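Building Rooms for a Robot That Isn't There Yet

The Tomo club meets at four in the afternoon in a classroom at Ogbonna Hall, and most of its 15 members are on laptops by ten past. They are building simulated rooms for the Kuveo student challenge, where teams write software for a household robot and test it on a computer. We talked with the club's founder, a second-year engineering student, in November.

"We started with five people and one room," she said. "It had a floor and a box. The box fell through the floor."

The club now has a library of 193 objects, most modeled by members and the rest taken from free collections. Furniture goes in first. Small items are added once the tables and shelves stay put.
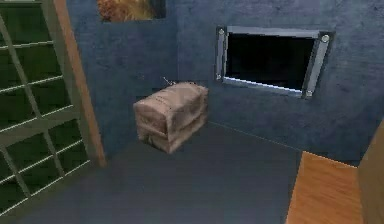
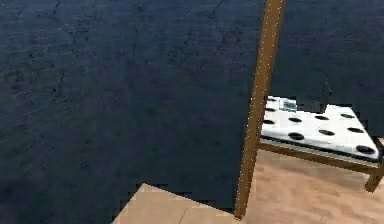
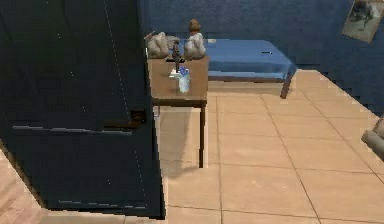
Simulated views from the club's project: a chest near a corner, a white board with holes in it, and a small table beside a blue-covered bed.

She said the drawing is the easy part. Each object also needs a weight and a collision shape, and the shapes cause the most trouble.

"Glass and cloth take us the longest. A cloth we make as one stiff lump, and we know that's wrong. We'll fix it in the spring if somebody wants the job."

New members get a short guide, written on a site called Niltow, and one object to finish by themselves. The founder checks it by dropping it on a table 58 times from different heights.

"If it stays on the table or lands on the floor, fine. If it shoots off into space, you go back and look at your numbers."

The club has no robot of its own. She would like one, but the budget goes to a shared computer that runs the tests overnight. The next job is a kitchen, and two members have already started on the drawers.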